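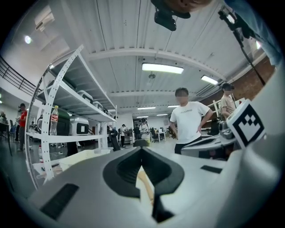 According to one reader in Nindham, the new clothing swap on Ploler Street is the first place in town where you can hand over a coat that no longer fits and walk out with one that does, all in your lunch break. Plenty of people seem to feel the same way, judging by the line down the sidewalk on opening morning!

The Nindham Clothing Swap has moved into the old Nyarko shoe store, which had been dark since last winter. The idea is simple. You bring in clean clothes you're done with, you get a point for each piece, and you spend the points on whatever is hanging on the racks that day. No money changes hands for everyday clothing. Heavy coats and boots take two points, and kids' clothes go for half a point each, so a bag of outgrown pajamas can turn into a decent pair of jeans for Mom or Dad.

It began as a spring event in the library basement, where 28 households signed up and far more than that came through the door. By the third one the tables were so crowded that sweaters were stacked on the radiator covers. A full-time space was the obvious next step, and the Ploler Street landlord agreed to a lease of 11 months at a reduced rate, with the swap covering heat and repairs.

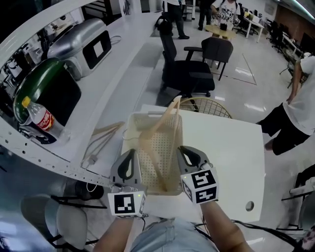

The rent is being paid through small yearly memberships, $24 for a household, plus a grant from the Flatent Fund, which backs neighborhood projects across the county. You don't have to be a member to swap. Members get in an hour early on the first Saturday of each month and can hold up to six points over from one season to the next, a nice perk for anyone with a fast-growing kid.

And the selection is good – really good. On opening day there were wool sweaters, rain jackets, a whole rack of work shirts and a green prom dress that had two sisters negotiating by the mirror. Some 31 pairs of winter boots were gone before noon, and the swap is already asking for more, above all in children's sizes.

A mending table is set up in the back near the old stockroom, where you can get help with a loose button or a stuck zipper. Bring your own thread if you need a certain color. Sewing lessons for beginners start in October, and the sign-up sheet is on the counter.

A few things can't be accepted: underwear, swimsuits, pillows, and anything with a strong smell of smoke. Torn clothes are fine if the tear can be fixed, but put a note on them. Shoes should come in pairs, tied or clipped together.

The swap is open from 10 a.m. to 6 p.m., with drop-offs until 5. Parking is free behind the building – use the alley entrance, as the front door sticks and is due to be replaced.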